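Can a machine do the laundry yet?
Speaker notes -- Nazma Chowdhury
Tuesday session, 20 minutes plus questions

Opening (2 min)

Say hello, thank Ysaline Maillard for the invitation. Mention that I ran the finishing floor at a commercial laundry for nine years before I started writing about equipment, so I'm coming at this from the folding table and not from the lab.

Ask for a show of hands: who runs a laundry or a linen room? Who has had a salesperson in this year talking about robot arms? Keep hands up if you bought one. (In Flallgate no hands stayed up. If somebody's does, ask what it's running and let them talk for a minute.)

The short answer to the title is no for the whole job and yes for pieces of it. The rest of the talk is about which pieces.

What machines already do (3 min)

Washing, drying, and spinning out: solved long before any of us got into this business. Flatwork too. A sheet goes in one end of an ironer and comes out folded at the other. Those folders are fast and they don't get tired, and they work on one kind of thing, a flat rectangle that a person has fed in by the corners.

Shirts on a press: half solved. A person dresses the form and the machine does the pressing.

Everything between the dryer and the shelf that isn't a rectangle is still hands. Sorting, untangling, turning right side out, finding the collar, folding, pairing. At my old plant this was the biggest line in the labor budget, and I expect it's the same at yours.

Why clothes are hard (4 min)

A box has the same shape each time you see it. A shirt out of the dryer has a different shape each time, and most of it is hidden inside itself. A person handles this without thinking. You grab something, give it a shake, and you know which end is the neck.

Go slowly on the next slide. Give people time to look at the cloth before talking.

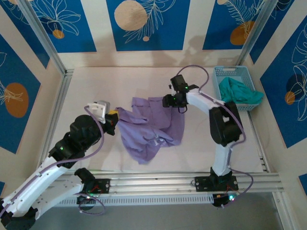
Slide 6. Two-arm cell with a purple garment on the table; basket at the back right.

Point to the garment first. Ask the room what it is and which way up. People in the trade will have an opinion right away, and they may not agree. There are seams along the top edge, and there's a fold running in from the upper left that hides whatever is under it. The machine has to work all of that out before it makes a useful move.

Then the arms. One gripper is at the top left corner of the cloth, the other is over the upper edge. Two arms matter. You can't spread a shirt with one hand on a table unless you're willing to drag it around, and dragging makes new wrinkles.

Then the basket, with a teal piece in it. For a linen room the question is how it gets from basket to table. Picking one item from a pile without bringing a second along is a separate skill from folding, and you should ask about it separately.

If asked whether a cell like this would fit on your floor: look at the frame it sits in, and then think about where your carts turn.

The fingers (3 min)

Most of what I hear from suppliers is about software. On the floor, I'd look at the fingers first. Your own fingertips can feel whether you have one layer of cloth or two. A gripper with two fingers and no sense of touch has to get that from looking, or from pulling and seeing what comes up.
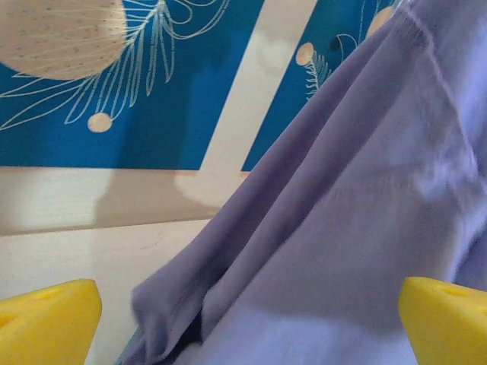 Slide 8. Up close: lilac cloth between two yellow fingers.

Let them see how big the fingers are next to the fabric. Point out the dark crease low down where the layers overlap. How many layers are in there? I can't tell from the slide and I've folded for a living. There's a stitched seam near the top right that could be a hem or a shoulder. Seams are good landmarks if you can see enough of one to know which it is, and this is the kind of partial view you get once you're in close.

Also worth saying: the nearer you get to the cloth, the less of the garment you see. People fold mostly by feel at this distance.

What we saw at Lastent (4 min)

Background for anyone who wasn't there in July. Milovan Dumitrescu let a folding setup run beside his hand folders at Lastent on hotel towels and staff T-shirts. I was allowed to sit in with a notebook for part of it.

Numbers slide. Read these out, because the back row can't see them:
-- 70 T-shirts, one size, one fabric, fed one at a time
-- 23 of them needed a person to step in
-- longest stretch with no one touching anything: 20 minutes

Most of the stepping in was for sleeves caught underneath. A few were inside out and the machine folded them that way, neatly. Towels went a good deal better, as you'd expect.

Milovan's plant handles 3000 pieces on an ordinary day. He hasn't placed an order. He did say he'd have it back for towels, and I think he's right to keep the two questions apart.

Do not say this is a verdict on the whole field. It was one setup, one plant, one kind of shirt. Spyros Vasić pulled me up on that last time and he had a point.

What to ask a supplier (3 min)

Hand out the sheet here, not earlier.

Bring your own load. Take it straight from the dryer, mixed, and tip it out in front of them.

Ask to see the item picked from the basket, not from a table where somebody has laid it out.

Ask who steps in when it gets stuck, and how long until it's moving again. Time this yourself.

Ask what happens with drawstrings, hoods, and anything wet at the seams.

Ask for an hour of running with no cuts. If they offer a video, ask at what speed it plays.

Spyros Ristić at Kokkinos adds one I've started using: ask what the machine does with something it doesn't recognize. Setting it aside is a fine answer.

Close (1 min)

My own position, if pressed. If you do towels and flat goods, go and look at what's out there. If you do mixed garments, keep your folders and pay them properly, and look again when your ironer is due for replacement.

Spare slide on the Wosska sorting line is at the end of the deck. Use only if someone asks about sorting by tag.

Questions. Repeat each one into the microphone.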